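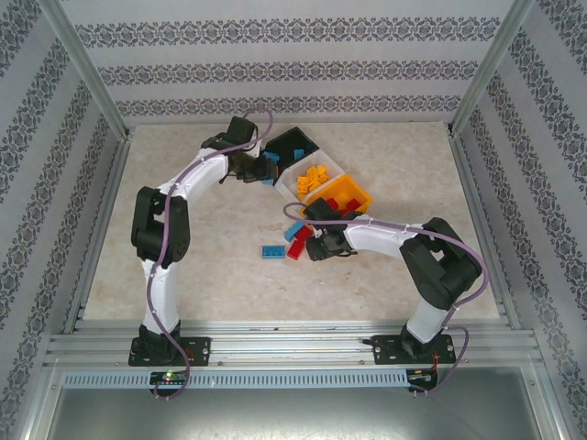 I moved to Grikcombe in December, with two suitcases and a box of spices from my mother. I had learned English for many years before I came, and I was quite proud of it. Then I went to buy bread and the woman at the counter asked me, "You all right, my love?" I thought I looked ill. I told her that I had slept badly and my knee was hurting. She listened very kindly to the whole story of the knee.

I want to write a little about this kind of English, the small phrases which are not in the course book. My teacher at home gave us long lists of verbs. I can still say them in the shower. But there was no page for "not too bad", and here it can mean anything from a broken leg to a new baby.

The one which gave me the most trouble is "you must come round for tea". In my first month two neighbours said it to me. I went home and waited for them to tell me which day. I even bought a cake, and after some time I ate it myself over the sink. Where I grew up, if you say to a person that he must come, you already have the rice on the stove.
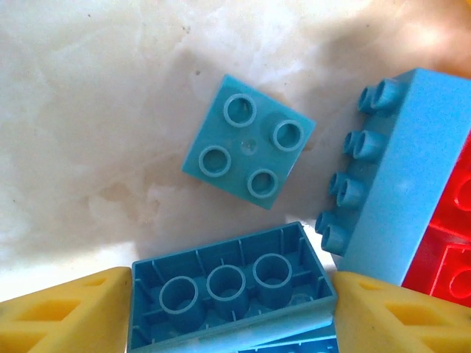

How do you know if an invitation is a real one?

Listen for a time. If they say "four o'clock, number 2, the bell is broken so knock hard", you should go, and you should bring biscuits.

Also the word "tea" itself is a difficulty. For one neighbour it is a drink with milk. For the other it is the full evening meal, with potatoes. I arrived to the second one after a large dinner and had to eat a shepherd's pie on top of it. I finished the plate, and of course she gave me more, as a clean plate is a request in any country.

At work it is a different kind of puzzle. I do the accounts for Skanex, a firm that sells door handles and hinges, and we write many emails. My manager once answered a proposal of mine with "That's certainly one way of doing it". I was happy the entire afternoon. I forwarded it to my sister! A colleague explained it to me the next morning while we waited for the kettle, and she was very gentle.

Since then I keep a notebook. It is a cheap one from Lumbantobing, the grocer on the hill, who has a shelf of stationery behind the lentils. On the left page I write what I heard, and on the right page what I believe it meant. There are now 700 entries, and many of the right pages have been crossed out and written again. "I might pop in later" has been corrected so often that the paper has a hole. 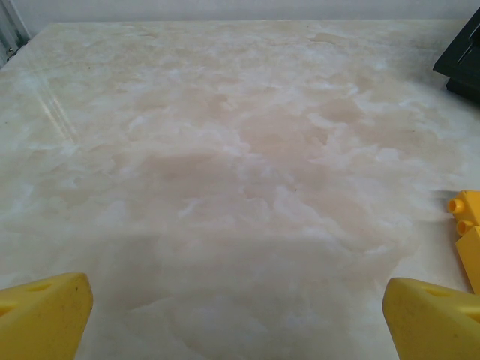
My favourite entries are the ones from the bus. People here say thank you to the driver when they get off, even from the back door, where he cannot hear them. I was shy to do it in the beginning. My "cheers" came out too loud and sounded like I was at a wedding. So I practised it at home, walking from the kitchen to the hall with my shopping bag.

Last week a young man with a heavy coat sat next to me and asked, in an accent I did not know, if this bus goes to the station. I said, "It does, my love." I don't know where it came from. He looked a bit worried, and he moved his bag to the other side.

I have written it in the notebook, on the left page.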